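Traveler Services Review: The Vallier Portable Bidet

Travelers who move between countries soon learn that bathroom customs differ as much as meals do. In parts of Asia and southern Europe, washing with water is expected; elsewhere, paper is the only provision. The Vallier is a hand-held bottle intended for visitors who prefer water wherever they stay. Our office tested it over 14 nights in May, in guesthouses, long-distance trains and one ferry.

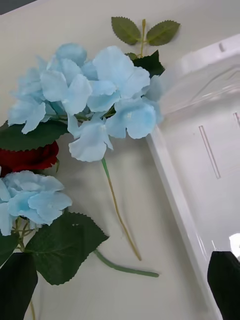

Light blue artificial hydrangeas on a pale beige tabletop.

The bottle is squeezed by hand and has no battery. A full one gives about 24 seconds of steady flow, which our reviewers found sufficient. The nozzle folds into the body and the whole item fits in a coat pocket. Hollis Kapoor, who carried it on the overnight train to Lengyel, reported no leaks, although the cap must be turned firmly until it clicks.

Two points count against it. The filling hole is narrow, and shallow train basins make it awkward to use. The printed instructions also assume a seated toilet — a serious omission for a product sold to travelers, many of whom will meet squat toilets at rural stops.

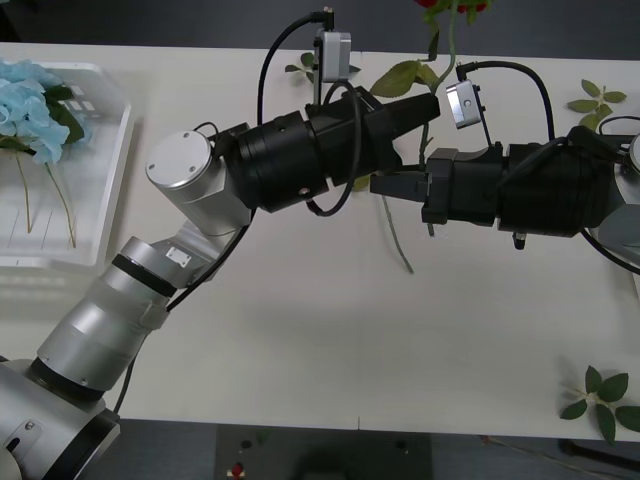 The competing Hoder model has a wider opening but weighs more, and its pouch was slow to dry. Coralie Kereama preferred it for longer stays in one hotel. For a journey with frequent changes, the Vallier remains the better choice.

Cleaning requires warm water and mild soap. The maker advises against water hotter than 60 degrees Celsius. Replacement nozzles are sold in packs of 3.

Rating: recommended, with reservations about the filling hole.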